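Two hands, one long October

The brochure for the Dullov hand promises that you can swap it on to any arm and be working by lunch. We started at nine. By four in the afternoon it still closed its thumb last, whatever we told it, and the lunch had been eaten at the desk.

We had set out to compare it with the Zenex, a plainer multi-fingered hand that costs rather less. Both makers supply a model for the Ultport simulator, and both quote success rates measured in it. That seemed the place to start, before anyone risked real fingers on a real saucepan.

Each hand got 156 attempts at lifting a piece of fruit and moving it to one side. On paper the Dullov won easily. Then we changed how slippery the fruit was, a single number in a settings file, and its lead vanished. Neither brochure says what value the maker used. I asked both. One sent me the brochure again.

Ultport itself is pleasant enough to use, and I can see why labs like it. Nothing breaks and the fruit never bruises. But a licence costs around £3,000 a year, and for that I would expect contact between a finger and a curved object to behave the same way twice. In seven of our runs an apple shot off sideways when barely touched. The support desk called this a known matter.
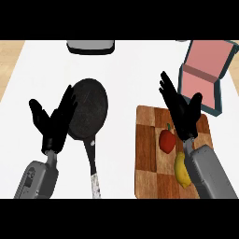 Both hands open over the simulated kitchen table, with the pan on the left and the fruit on the right.

Two-armed work was worse. Holding a pan steady with one hand while the other fetches something is the job every sales video shows, usually speeded up. Our controller spent most of its time keeping the forearms from meeting, and whichever hand we fitted, it was slow.

So which would I buy? The Zenex, if pressed, mainly for the price and for a manual that admits to faults. I would want a month with it on a real bench first - and a written answer about that friction setting.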